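3. Setting and Methods

3.1 The two buildings

The study was carried out in two office buildings used by the same employer, a translation and subtitling company called Dolis. The older building, which staff call Atow after the street it stands on, was fitted out with rows of fixed desks and low ceilings. The newer one, Zescombe, is an open-plan building on two levels with a high ceiling over the main floor. Staff moved between the two in stages, and for most of the study period both were in use. This gave us a chance to compare how people judged noise, speech privacy and ease of concentration in rooms that differ greatly in height but hold the same kind of work.

Earlier work on open-plan offices has tended to treat the floor as a single sound field. People sitting near a window and people sitting near a stair are asked the same questions, and their answers are averaged. We wanted to know whether the place where a person sits, and what kind of seat it is, explains more of the difference than the building does. For that reason we sorted every seat into one of two groups. Desk seats are assigned to one person and have a fixed screen. Shared seats are found at tables that anyone may use for a short time, alone or with others.

Shared seats turned out to be the harder group to define. At Atow they were limited to a kitchen and a meeting room, both with doors. At Zescombe they are part of the open floor. Small round tables with chairs are set out in the same space where other people are working (Figure 1), and a talk held at one of them is not closed off from the rest of the floor. We counted a seat as shared if no one had been given it for the week, whatever furniture it had. 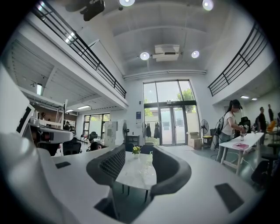
Figure 1. Round table and chairs on the open floor, Zescombe.

3.2 Participants

All staff who worked at least two days a week in either building were invited to take part. Invitations were sent by Mercedes Ríos, who was not employed by the company and did not report to anyone in it. A total of 66 people agreed. Of these, seven left the company or changed to full-time home working before the second round of questions, and their answers are used only in the first-round results.

Most participants were translators or editors. The rest worked in project management, accounts and technical support. These groups differ in how much they talk during a normal day, and we expected this to matter. Project managers spend much of their time on calls. Editors may go for hours without speaking and often work with headphones on, checking subtitles against sound. We recorded whether a person used headphones for work, for blocking noise, or for both, and we return to this point in Section 4.3.

Participants were not paid. They were allowed to fill in the questionnaires during working hours. Names were replaced with codes by Kobina Mensah before the answers were passed to the other authors, and the list that links names to codes was destroyed once the second round had been matched to the first.

3.3 Questionnaires

Each participant filled in a long questionnaire twice and a short one many times. The long form was given once in January, before the first group moved, and again after the last group had settled in. It asked about general satisfaction with the workplace, the sources of noise a person noticed, how often they were interrupted, and how well they could follow speech that was not meant for them. Answers were given on a seven-point scale, with a space after each block for comments.

The short form had only two questions. It asked how loud the room was at that moment and how much the noise was getting in the way of the task at hand. A message with a link was sent at random times during the working day, and a participant could ignore it. We did not send reminders. In total we collected 4,000 short forms that could be matched to a seat.

The wording of the second question was changed after a trial with a small group. In the first version we asked how much the noise "bothered" the participant. Several people in the trial said that they were bothered by sounds that had no effect on their work, such as a coworker's ringtone, and were not bothered by others that slowed them down a good deal. Mansa Amegashie suggested that we ask about the task instead, and the final version reads: "How much is sound in the room getting in the way of what you are doing right now?"

We know that this wording has a cost. A person who has just been pulled out of a hard paragraph by our message may blame the room for the interruption. We tried to limit this by sending messages to a work phone set to silent, so that participants would see them at the next natural break. The delay between sending and answering was logged, and answers given after a long delay were kept but flagged.

3.4 Sound measurements

Sound levels were logged with fixed meters at desk height. We placed them beside desk seats and shared seats in both buildings and left each one in place for a full working week before moving it. Meters stored only levels and frequency bands. No speech was recorded at any point, and this was stated on a card fixed to each meter as well as in the letter of invitation.

Reverberation time was measured outside working hours, with the rooms furnished as they would be on a normal day. In the old building this was simple, as the rooms were box-shaped and much alike. In the new building the result depended strongly on where the source and the meter stood. A source placed under the high part of the ceiling gave a longer decay than one placed in a lower room opening onto the main floor, and a single value for the whole space would have hidden this.

Hard surfaces played a part as well. Sound that reaches a high ceiling and comes back arrives late enough to blur speech, which may help a listener who wants to ignore it and hurt one who wants to understand it.
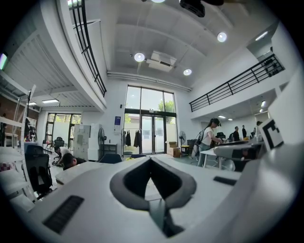 The effect of height is therefore not the same for all tasks, and we avoided using one figure to rank the rooms. We report reverberation time by position, and next to it the distance at which speech from a given seat could no longer be followed. The second measure was worked out from the level of a test signal at a line of points leading away from the source. It is closer to what participants described in their comments, where the word "echo" was rare and phrases such as "I can hear every word from the table" were common.

Ambros Danzer carried out the measurements in both buildings using the same equipment and the same settings. One set of readings at Atow had to be repeated after a ventilation fan was found to be running on a different schedule from the one we had been given. The first set was thrown out.

3.5 Matching answers to seats

For every short form we needed to know where the participant was sitting. People at desk seats were easy to place. For shared seats we relied on a short list of areas in the form itself, with plain names agreed on with staff beforehand ("by the stairs", "kitchen side", "back wall"). A participant picked the area and could skip the question. Forms with no area were left out of the seat-level analysis.

We had first planned to use the desk-booking system for this purpose, but a check showed that bookings and actual use did not match well. People booked a desk and then spent the morning at a table, or took a free desk without booking it. Ayaaba, the software used for bookings, keeps no record of such moves. The list of areas is less exact than a desk number, but participants told us they had no trouble with it, and it covered the shared seats that the booking system leaves out.

3.6 Analysis

We used mixed models with participant as a random effect, so that a person who rated every room as loud would not pull the results in one direction. Building, seat group, job group and logged sound level were entered as fixed effects. A term for the link between seat group and job group was added after we read the comments from the first long form, and results that depend on it should be treated as exploratory.

Comments were read and sorted by two of the authors working apart. Where they disagreed, the comment was discussed and, if no agreement was reached, given both codes. The most frequent codes were speech from nearby calls, speech from shared tables, and footsteps. A smaller group of comments dealt with matters we had not asked about, mainly temperature and daylight. These are listed in the appendix but not analyzed.

The analysis plan was written by Dehua Fang and fixed on 5 Nov 2023, before the second-round answers were opened. Two changes were made after that. The flagged late answers were first to be dropped but were kept, as leaving them out removed far more answers from project managers than from any other job group. We also dropped a planned comparison between the two levels at Zescombe, where too few people had assigned desks on the upper level to support it.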